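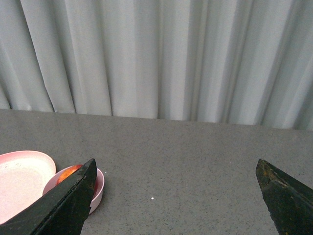
Actas > Robótica educativa > Wekora: manipulación de mesa en un curso de grado > Sección 4

Buscar en las actas Buscar por título o palabra clave Ir

4. Recogida de demostraciones

4.1. La tarea

La asignatura Wekora tiene lugar en el segundo cuatrimestre y cuenta con 12 estudiantes matriculados, repartidos en cuatro equipos. El enunciado cabe en una línea: trasladar una fruta entre un plato y un cuenco sin volcar ninguno de los dos. En la primera reunión los cuatro equipos lo consideraron demasiado fácil y tres pidieron por escrito un problema más ambicioso. Las peticiones se archivaron y no volvieron a mencionarse después de la segunda semana.

Cada equipo debía entregar demostraciones teleoperadas hasta completar un conjunto común de 300. La vajilla es de colores claros y se eligió por precio. Que el plato y el cuenco tuvieran tonos rosados parecidos se vio al principio como un descuido de compras, y más tarde se incorporó a la memoria del proyecto como «condición de bajo contraste entre recipientes», redacción que mantenemos aquí por respeto a sus autores.

4.2. Teleoperación

Los estudiantes guiaban el brazo con Irnden, la interfaz desarrollada por la promoción anterior, que funciona bien siempre que se lea su manual en orden inverso. La orientación de la muñeca se controla con la mano izquierda y la apertura de los dedos con un pedal. El pedal provocó las primeras discusiones serias del curso. Dos equipos invirtieron su sentido por su cuenta, cada uno sin avisar al otro, y durante una tarde de noviembre la pinza se abrió al pisar o se cerró al pisar según quién hubiera ocupado la mesa antes.

Se descartaron 48 episodios. La mayoría correspondía a agarres en los que la fruta escapó rodando, y el resto a grabaciones iniciadas cuando el operador ya había terminado. Los episodios descartados se repusieron hasta alcanzar de nuevo el total previsto, con una mejora apreciable de la puntería y un deterioro igualmente apreciable del trato entre compañeros.

4.3. Punto de vista de la cámara

La política entrenada, Wetov, recibe únicamente la imagen de la muñeca y la apertura de la pinza. La decisión fue económica, aunque la memoria la defienda con cuatro referencias bibliográficas. Su consecuencia principal es que los recipientes rara vez aparecen enteros, y que la fruta puede quedar parcialmente fuera del campo visual mientras el modelo decide hacia dónde moverse (figura 3). Los dedos, en cambio, ocupan siempre una parte generosa de la imagen.

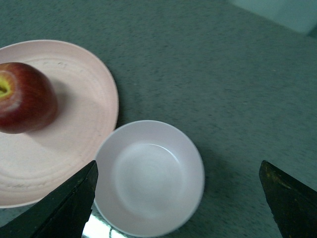
Figura 3. Vista de la cámara de muñeca con la manzana sobre el plato y el cuenco vacío. El plato y la manzana quedan cortados por el borde izquierdo.

Un equipo propuso recortar la parte inferior de la imagen para eliminar los dedos. El modelo resultante se acercaba al objeto con gran decisión y cerraba la pinza en cualquier momento. La propuesta se retiró, y su gráfica de pérdida, que era preciosa, sobrevive en el póster del grupo.

También se observó cierta borrosidad en los fotogramas tomados con el brazo en marcha. No se filtraron. En la evaluación el brazo también se mueve, y parecía poco honrado entrenar con una nitidez que luego no iba a estar disponible.

4.4. Evaluación preliminar

La evaluación se hizo en el aula Oosthuizen, sobre la misma mesa de las demostraciones. Wetov completó 98 ensayos. Consideramos éxito que la fruta terminase en el recipiente de destino y siguiera allí al retirarse el brazo; la segunda mitad del criterio se añadió a petición del equipo que iba ganando. Los resultados por equipo se recogen en la sección 5, junto con las objeciones que cada uno presentó a los resultados de los demás.

Elementos relacionados
Sección 3. Montaje y calibración de la pinza
Sección 5. Resultados por equipo
Irnden: notas para operadores de primer curso
Anexo B. Rúbrica de la asignatura Wekora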